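22/02/2024, notes de cours, module « Installations basse tension », séance sur les dérivations. Centre de Stelance, poly n° 2512. À relire avant le contrôle de mars, les schémas faits au tableau sont à recopier vous-mêmes.

## 1. Rappels rapides

Monophasé : 230 V entre phase et neutre. Triphasé : 400 V entre deux phases, 230 V entre une phase et le neutre. Le rapport entre les deux c'est √3, déjà vu, je ne refais pas la démo.

Couleurs :

- vert/jaune : terre, et rien d'autre. Jamais.
- bleu clair : neutre
- phase : toutes les autres (rouge, noir, marron le plus souvent). Navettes en orange ou violet par habitude, pas une obligation.

Sections courantes en cuivre, logement :

| Circuit | Section | Disjoncteur max |
|---|---|---|
| Éclairage | 1,5 mm² | 16 A |
| Prises | 2,5 mm² | 20 A |
| Lave-linge, four (dédié) | 2,5 mm² | 20 A |
| Plaque de cuisson mono | 6 mm² | 32 A |

Le disjoncteur protège le cable, pas l'appareil. Faute vue dans la moitié des copies la dernière fois. Calibre trop gros = conducteur qui chauffe et rien qui coupe.

Différentiel 30 mA : protège les personnes. Deux fonctions, deux appareils (ou un combiné). Ne pas mélanger dans les réponses.

## 2. La dérivation, pourquoi

Un circuit part du tableau et dessert plusieurs points. Soit on repique d'appareil en appareil, soit on passe par une boîte et on repart en étoile. En rénovation, presque toujours la boîte : on garde les anciens passages, on reprend les départs au même endroit.

Règle de base : toute connexion se fait dans une enveloppe. Pas d'épissure dans une gaine, pas de domino perdu au-dessus d'un faux plafond. Et l'enveloppe reste accessible après travaux. Une boîte plâtrée, tapissée, carrelée = non conforme, même si tout est parfait dedans.

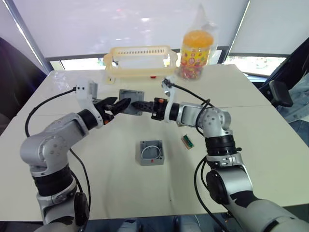 *Petite boîte de dérivation carrée, grise.*

Choix de la boîte, dans l'ordre :

1. Pose : saillie, encastrée maçonnerie, cloison creuse. Pas les mêmes modèles.
2. Nombre de conducteurs qui entrent, TOUS, y compris ceux qui ne font que passer.
3. Indice IP selon le local. Premier chiffre solides, deuxième chiffre eau. Extérieur exposé à la pluie : IP44 minimum en pratique, on prend souvent IP55.
4. Indice IK si risque de choc (garage, atelier, cave d'immeuble).

Prendre une taille au-dessus si on hésite. Une boîte trop pleine, on force sur le couvercle, on tire sur les bornes, et c'est là que ça lache.

## 3. Raccordement

Bornes à levier ou à insertion rapide, bornes à vis. Vérifier la section admise ET le type d'âme : rigide seulement, ou rigide + souple. Souple dans une borne à insertion prévue pour du rigide : refus direct en TP.

Longueur à dénuder : gravée sur la borne, souvent un petit gabarit sur le côté. Trop court, mauvais contact. Trop long, cuivre apparent. Pas de cuivre visible à l'extérieur de la borne, c'est le premier truc que je regarde.

Laisser du mou. De quoi sortir les connexions de la boîte et travailler devant soi. Ensuite on replie proprement, terre au fond, neutres, puis phases.

Une borne = un potentiel. Un conducteur par trou, sauf indication contraire du fabricant.

Plusieurs circuits dans la même boîte : à éviter. Si pas le choix, repérer chaque départ (bague ou étiquette) et reporter sur le schéma. Courants faibles (réseau, interphone) : boîte séparée ou cloisonnement.

## 4. Chute de tension

Formule en monophasé, cos φ = 1 :

ΔU = 2 × ρ × L × I / S

avec ρ = 0,023 Ω·mm²/m pour le cuivre en service, L longueur simple en m, S en mm².

Application : circuit prises, L = 15 m, I = 16 A, S = 2,5 mm².

ΔU = 2 × 0,023 × 15 × 16 / 2,5 = 4,4 V, soit 1,9 %. OK, limite à 5 % pour les prises (3 % pour l'éclairage).

Même calcul en 1,5 mm² : 7,4 V, soit 3,2 %. Ça passe en chute de tension sur de la prise, ça ne passerait pas en éclairage à ce courant. Attention, deux critères à vérifier : chute de tension et échauffement. On retient la section la plus grande des deux.

Oubli classique : le 2 devant. Aller + retour. En triphasé équilibré il disparait et on a √3 si on raisonne entre phases.

## 5. Étude de cas : atelier Pradthorpe

Plan distribué en séance. Bâtiment ancien, un seul tableau près de l'entrée, 358 m de câble au métré toutes sections confondues. Arrivée triphasée 400 V, éclairage et prises en mono répartis sur les trois phases.

À faire :

- placer les boîtes sur le plan, une par local au minimum, hors zones masquées par les rayonnages
- donner l'IP pour chaque local, la zone de lavage est le piège
- répartir les circuits mono entre L1, L2, L3. Tableau des puissances obligatoire, pas seulement le total
- calculer ΔU pour le point le plus éloigné de chaque départ

Déséquilibre : si tout l'éclairage est sur L1, le neutre travaille et la phase est chargée pour rien. Équilibrer au mieux, pas besoin d'être au watt près.

Le câble vers l'auvent passe dehors : voir tenue aux UV, et entrée par le bas de la boîte avec presse-étoupe. Jamais par le dessus sans raison.

## 6. Vérifications hors tension

Consignation d'abord : séparer, condamner, identifier, vérifier l'absence de tension (VAT). VAT avec un vérificateur testé avant ET après. Un multimètre n'est pas un VAT.

Puis :

- continuité du conducteur de protection, jusqu'au bout, chaque prise
- isolement entre conducteurs actifs et terre : 500 V continu, minimum 0,5 MΩ. Débrancher l'électronique avant, sinon mesure fausse et matériel grillé
- serrage, traction légère sur chaque fil
- couvercle en place, repérage lisible

Mise sous tension seulement ensuite. Test du différentiel au bouton, puis à l'appareil de mesure.

## Pour la prochaine fois

Finir Pradthorpe (plan + tableau des puissances). Lire le chapitre sur les presse-étoupes dans le catalogue Drikden, un exemplaire à l'atelier, ne pas l'emporter. Revoir va-et-vient et télérupteur, interro courte en début de séance. Calculatrice obligatoire, téléphone refusé.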